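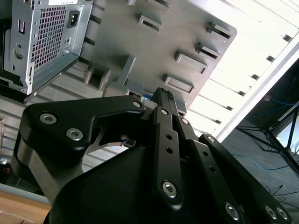 Projects > Spring term > Local history > Final reports

Search this site Enter keywords Go

The Sikesholm Ferry: What Happened to It and Who Cared
Student project report, handed in 2020-05-09

1. What we wanted to find out

Sikesholm had a ferry. Now it has a bridge and a parking lot. Our question was simple, when did the ferry stop mattering to people in town, and did it stop all at once or slowly. We thought slowly. Mostly right.

First mention we found is from 1606, one line in a parish book, a fee paid to "the boatman." No name, no boat. After that a long gap. Then lots of paper all of a sudden when the bridge opened in 1912.

2. Sources

Town archive: fee books, two maps, a box of letters. The letters were the best part and also the hardest to read. Newspaper on microfilm, slow going, the reader jams. Family papers lent to us by the Gebru farm, which had the landing on the east side. Interviews, 21 of them, most by phone this spring. A few people called back later with more, so the notes are kind of a mess.

We had planned to visit the west landing in December but the road was iced over so that got moved and then dropped.
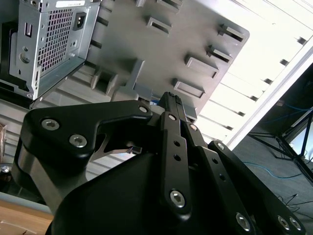 3. The boats

Two names keep coming up. The Nina was the small one, rowed, people and maybe a goat. The Jillari was the flat one that took wagons. The newspaper mixes them up at least twice. One letter complains that the Jillari sat on the mud for a whole afternoon with a load of hay on it, and the writer wants his money back. We dont know if he got it.

Fares went up twice before the bridge. The fee book for those years has water damage so we only have the second raise for sure.

4. After the bridge

The bridge did not kill the ferry right away. There was a toll for wagons, none on foot, so walkers switched first and farmers kept using the Jillari for a while. The town then paid roughly 200 crowns a year to keep it going. That payment just disapears from the books. No vote, no letter. We looked.

People we interviewed remember grandparents talking about the Nina, hardly ever the Jillari. Probably because kids rode in the Nina.
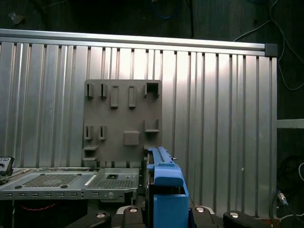

5. Problems and what's left to do

- Interview notes need to be typed up with the same headings
- East landing map is copied at the wrong scale, redo
- Check the church accounts for the gap after the first mention
- Ask the Gebru farm about the second photo album

Contact | Copyright Local History Projects | Back to top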